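Search this site Go

Print this page | E-mail this page

Kimbridge Handling Project -- Progress Report, June

Work on the Prenow cell stopped for part of this period after a gripper fault. At 2:40 p.m. the fingers opened during a lift and the arm dropped its load on the table. No one was hurt. The arm kept moving to its next position, and the operator pressed the stop.

The log shows 1,005 cycles completed before the drop. Rantala, who supplied the gripper, traced the fault to a worn connector that cut the grip signal for a moment. The control program did not check for a lost signal -- that was our mistake.

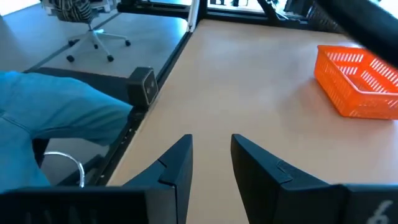 We have replaced the connector and changed the program so the arm halts whenever the grip signal is lost. Testing restarted at the Cernier site at reduced speed. We have run 14 forced signal losses so far, and the arm halted each time.

The target of 3,000 cycles will not be met this quarter. We now expect to reach 1,000 with the new program and ask that the rest be moved to the next period. No extra money is requested. The revised risk sheet is still being checked and will follow separately.

Print | E-mail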